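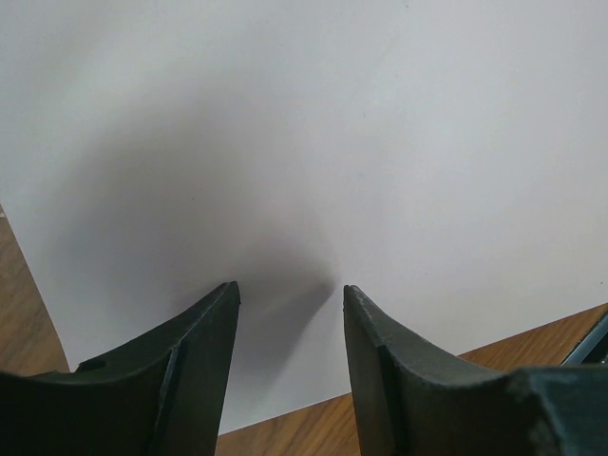 Last edited 5/22/09. Read the section on dates before you use anything in here.

# Bondel letters: transcribed complaints to a bus company

This folder holds 910 letters of complaint sent to the Bondel bus line and typed up from paper. The letters came out of the Finside depot when it closed. I typed most of them. I don't claim they tell you what riders in Bondel thought. They tell you what people who owned stamps and were angry wrote down, and then only the part of it that a clerk decided to keep.

The old web page for this set says "over 1,000 letters." It was never over 1,000. That number counted envelopes, and a good many envelopes were empty or held a reply form.

## What you get

- `letters.txt` – one letter per block, blank line between blocks
- `index.csv` – letter number, route, depot, date as written, date as stamped
- `scans/` – page scans, where the paper could take it

Spelling is left as the writers had it. Line breaks are not kept. Underlining is marked with underscores, and I was not consistent about double underlining in the early batches.

## Paging

Page numbers are the writer's or typist's own where there are any. Many letters have none. If a sheet carries a number, the index gives it in the `page` column, and if that column is blank you should not assume the letter is one page long. Two letters I had down as complete turned out to be the back halves of longer ones.

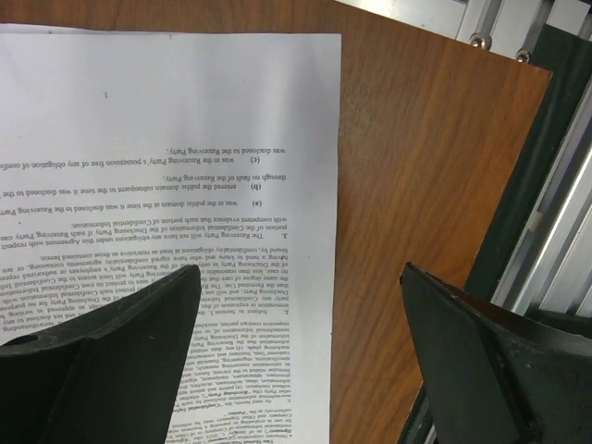 *Printed sheet with its page number in the top margin.*

## Dates

This is the weak spot. The stamped date is the day the depot got around to stamping, and the Finside clerks seem to have done it in piles. A huge lump of mail shows up in November, and I have seen it quoted as proof that service fell apart that month. Maybe it did. The written dates inside those same letters are spread over most of a year, so I'd want better proof than a rubber stamp.

Use `date_written` if there is one. If there isn't, leave the letter out of anything with a time axis.

## The Kiani labels

An earlier version came with topic labels made by a program called Kiani: lateness, fares, rudeness, other. I have left them in as `kiani_topic` so that old results can be checked. I wouldn't build on them. Kiani calls a letter "fares" if the word "change" is in it, which sweeps up everyone who had to change buses at Conside.

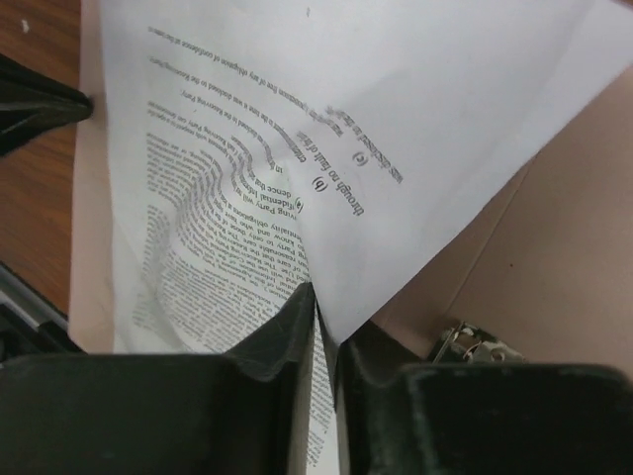
I also relabeled a small batch by hand and disagreed with my own labels when I went back to them a month later, mostly on rudeness. A driver who shuts the door on somebody is rude or early depending on who is writing. Treat any topic count from this set as a rough guess, mine included.

## Known problems

- Route 2 was renumbered partway through. The index uses whatever the writer used.
- Letters from Conside are thin. I don't know if people there were happier or if the box got lost.
- Names and street numbers are blanked. Some nicknames probably got through – please report them.

## Terms

Free to use and copy. If you publish a chart from it, say which date column you used.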